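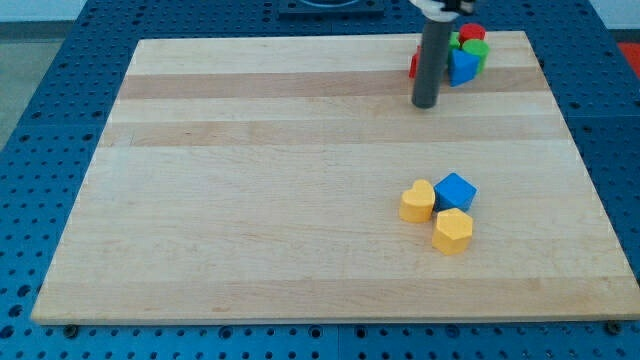 A gripper over a wooden board, with coloured blocks in two groups. Sorting and tidying remain the standard test for home and shop robots.

Shop robots still slower than the Saturday staff, trial finds

August 28, 2025

A robot arm sold as a helper for small shops and busy homes managed 2,476 attempts at picking things up and putting them where they belonged in a trial whose results came out this week. It got 374 of them wrong. The firm behind it, Fuvis, calls that a strong showing. The people who had to pick up after it are less sure.

The arm, named Olar, was set to work on two kinds of job. The first was a bench exercise with toy-like shapes on a board, the sort of thing every company in this line likes to show visitors. The second was real stock at Đỗ, a family-run homeware shop, where it was asked to fill shelves, fold tea towels and clear a counter after closing.

On the bench it did well. Solid shapes with flat tops suit a gripper, and they stay where they are put. In the shop things went downhill. Boxes of candles were fine. Mugs were mostly fine, provided the handles faced the same way. Tea towels were a mess from start to finish, and the company has left them out of the headline score altogether, a detail found on the last page of its report.

"I was told it would save me an hour each evening," said Nhàn Khổng, who manages the shop. "I spent the hour standing next to it. If a mug was too near the edge I had to move it back, and if someone had left a bag on the counter it stopped and waited for me. I can clear that counter in the time it takes to find its plug."

Fuvis disputes that this is a fair picture. Gonçalo Garcia, who ran the trial for the firm, said the arm had been slowed down on purpose while people were nearby and would be quicker in a finished version. He also said most of the mistakes were small ones, such as an item set down at an angle.

"A person makes those mistakes too and nobody writes them down," he said. "We wrote all of them down."

That is a reasonable point, and the firm deserves some credit for printing the number. But a shelf of items set down at an angle has to be straightened by somebody, and the report has nothing to say about who that is or how long it takes. Nor does it give a figure for the times a member of staff stepped in before a mistake could happen. Ms Khổng says there were plenty. By the firm's counting, those went down as successes.

Then there is the home. Fuvis has talked for a while about laundry, dishes and children's toys left on the floor. Of these, only the toys got any testing, and only as blocks on a board at working height with nothing else in the way. Anyone who has cleared a living room floor will know that the blocks are the easy bit. They are under the sofa, or mixed in with crayons and half a biscuit, and the dog has one of them. Mr Garcia agreed that the floor was "a later problem".

The price is a later problem as well. The firm will say only that it hopes to rent the arm out at 400 pounds a month, with fitting charged on top. For a shop the size of Đỗ, that would pay for a fair few hours of a part-timer who can also work the till, sign for deliveries and tell a customer where the candles are.

A rival machine from Flurkden was due to be tested in the same shop but was withdrawn before it began. Flurkden did not reply to questions.

Fuvis plans a second trial in November, to last 3 weeks, and says folding will be back on the list. Ms Khổng has been asked to take part again. She has said yes to the shelves and no to the tea towels.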